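I flew home from my cousin's wedding in September with one small case. The ticket was 200 pounds and the hold bag would have been 19 more, so I went without. I wore my boots on the plane and bought shampoo there. 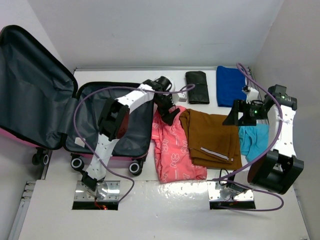
Shiela Layug wrote to say I should have paid for the bag. She did the same trip with Costico and spent more than that on toiletries and a second jumper.

She may be right. I still had 2 clean shirts left at the end.

Search this blog Go

Contact | © Elivell | Back to top

This site uses cookies. OK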